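Teaching a robot in a room that isn't there
July 19, 2022

The operator at Padelura has been at it since before lunch, and the coffee next to her keyboard has a skin on it. She wears a headset pushed up on her forehead and holds a controller in each hand. Her job, as the company's website puts it, is to "pass on human skill." I asked her what that means on an ordinary afternoon in Bedgate.

"It means I walk a robot across a floor," she said. "Then I hit reset and walk it across again."

She asked me not to use her name, and I agreed. Padelura does its teaching by remote control in simulation. The operator steers, the software stores every movement of the joints along with what the cameras would have seen, and a model is later trained to copy her. The current house is called Greenwood. It has stairs, chairs, plants behind glass and a great deal of sunshine, all of it computed.

I said the sunshine looked like a sales pitch. She laughed and told me it was the part she'd keep. "Patches of light on a floor mess with cameras. If the model has only seen flat gray concrete, it can treat a bright patch like a thing. So we want the light in there."

Does it learn to ignore the patches, then? "Sometimes. Ask me after the next training run."

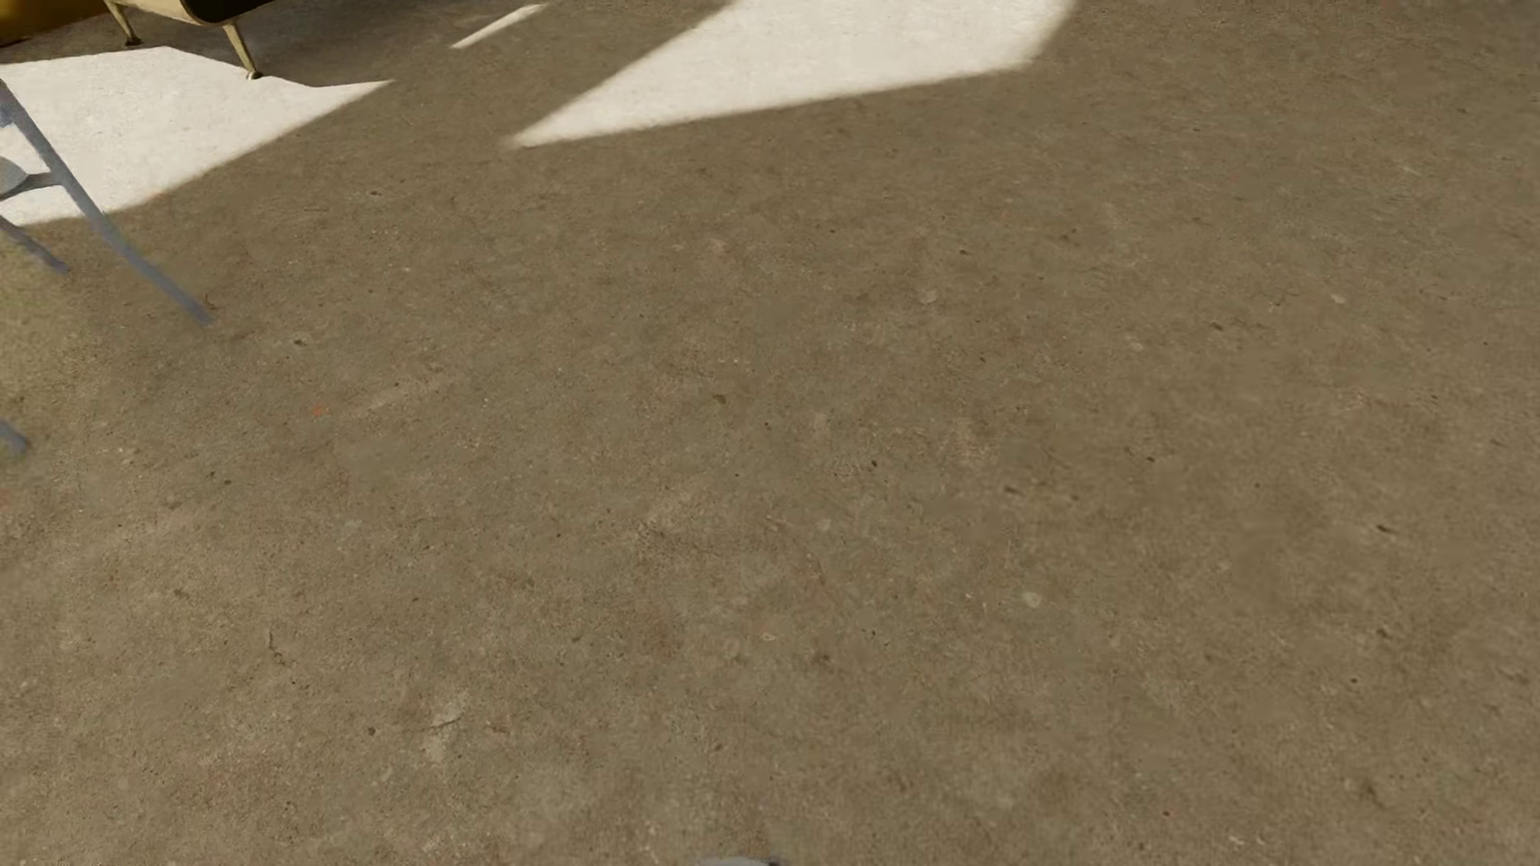 Floors were the subject of most of the mail after our March article on home robots, and one reader's complaint has stuck with me: a simulated floor never has a wet sock on it, so why should anyone trust what was learned there? I read her the letter.

"That's fair," she said. "We can put a sock in. We can't put in all the ways a sock can be a problem."

She showed me the log for Flirkholm, the task set she was working through. It listed 169 recorded attempts, and 80 of them had been kept for training. I wanted to know who throws out the rest. She does, mostly. An attempt goes if she hesitated too long, or clipped a chair leg, or took a route she wouldn't want copied. I pointed out that this leaves a robot that has hardly ever seen a mistake being fixed.

"Yes. I've argued for keeping the clumsy ones. I lost."

I have sat through enough demonstrations to be wary of a number with a percent sign after it, and the Flirkholm summary had one: 100 percent success. It referred to replaying her own recordings, in the same room, with the furniture where she'd left it. A copy of a good walk is a good walk. When I asked for the figure with the chairs moved, she said it wasn't hers to give out, and the company didn't answer two emails on the point.

We talked about her hands for a while. The robot's fingers don't map neatly onto hers, and its arms aren't her length, so she has picked up odd habits, such as leading with the elbow. She caught herself reaching for a cereal box that way at home.

"So who's training who?" I asked.

"I get paid for it," she said. 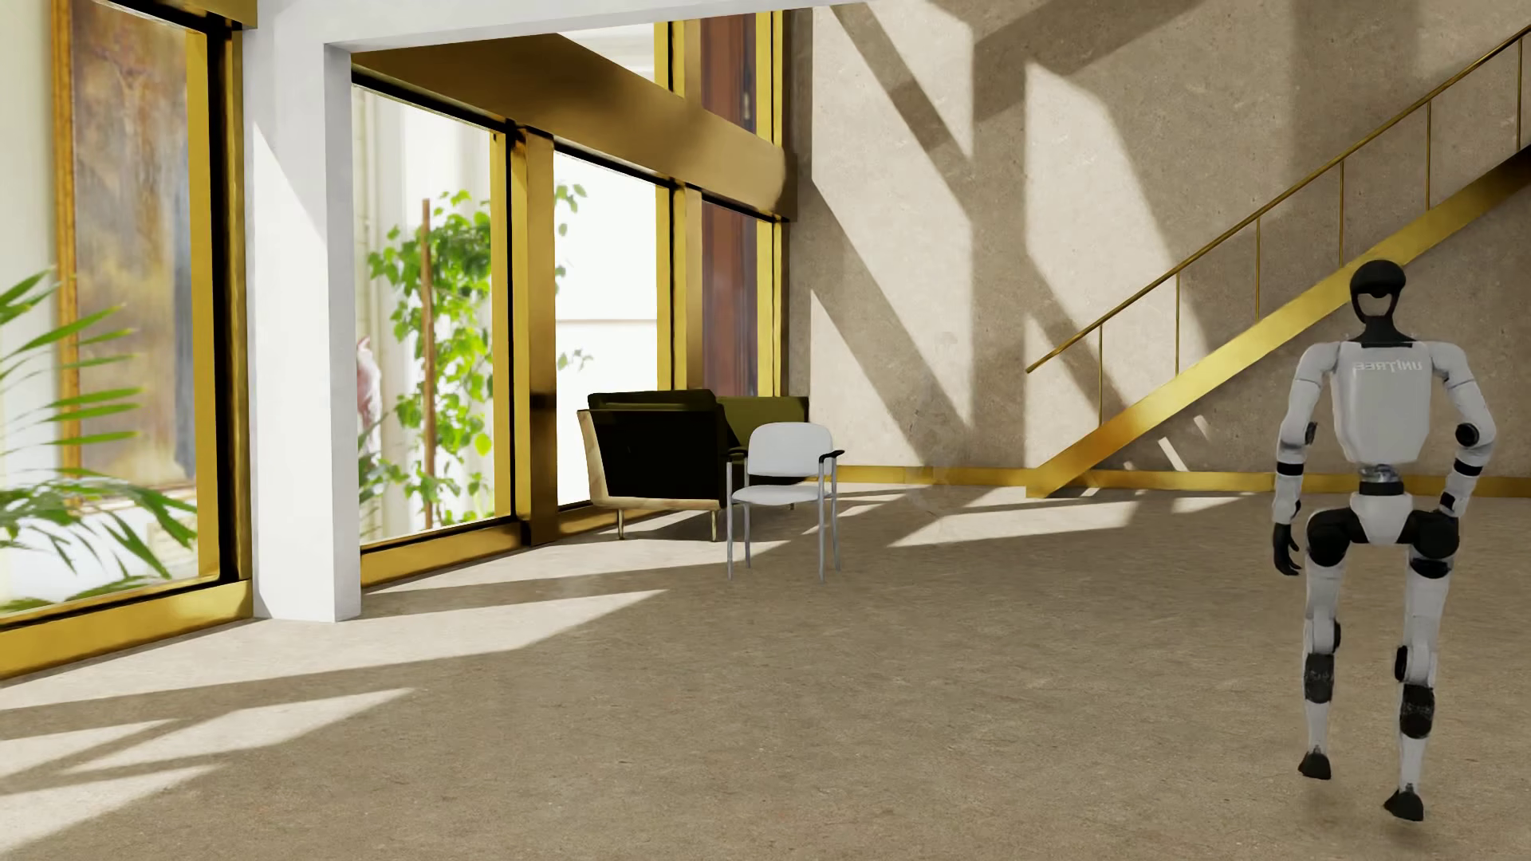
Another correspondent argued that all this is beside the point, that people should teach robots by taking hold of the arm and moving it, in a real kitchen, the way you'd guide a child's hand with a pencil. I put that to her too.

"I did that at my last job. It's lovely for one arm bolted to a table. With a full humanoid, what do I grab? It has legs. It's trying to stay up while I pull on it." She also pointed out that a fall in Greenwood costs her a button press.

That button is my remaining worry. A fall that costs nothing teaches the company very little about falls. She thought about this for longer than anything else I'd asked, and then said the simulator does model the contact, just not very well, and that she'd feel better if someone ran the trained model on hardware before the next 464 attempts were scheduled.

Was that planned? She pulled the headset down over her eyes. "It's on a list," she said, and hit reset.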